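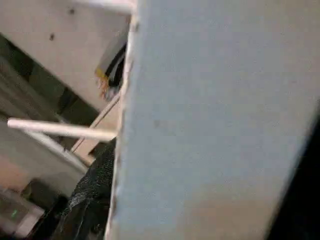 Search notebook Enter keywords Go

December, Saturday, 9:40

Injection molding, seat part for the Miranda stool. Continuing the sink mark problem from the last run. Hugo's theory is pack pressure. Mine is rib thickness where the diagonals meet the rim.

Ran 18 shots at the old settings as a baseline, discarded the first few while the barrel settled. Sink visible on the top face over every rib crossing, worst near the gate. Mold temperature 47 C on both halves, checked with the surface probe and not the controller readout, which still drifts.

Raised pack pressure one step, then two. First step helped a little. Second step gave flash on the parting line and the part stuck on the core side. Went back to step one.

Extended the hold time to 26 s. Part weight rose and then leveled off, so the gate is freezing before that and the extra time is wasted. Liesbeth to plot weight against hold and find the real freeze point.

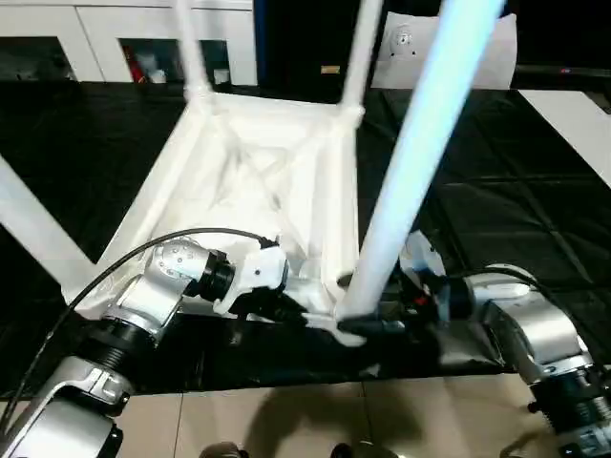 Seat underside, ribs and rails.

Resin is lot 804 from Nokudier. Abenezer dried it overnight, but the moisture slip is missing from the bag. Need it before we blame the tool.

Open items:
- Section one seat through the rib crossing, measure rib base against wall
- Ask Maximiliano for a quote on thinning the ribs in steel (means welding, he won't like it)
- Clean vents before the next run
- Pressure transducer cable still intermittent at the connector

Stopped at 3:15, purged, heats off.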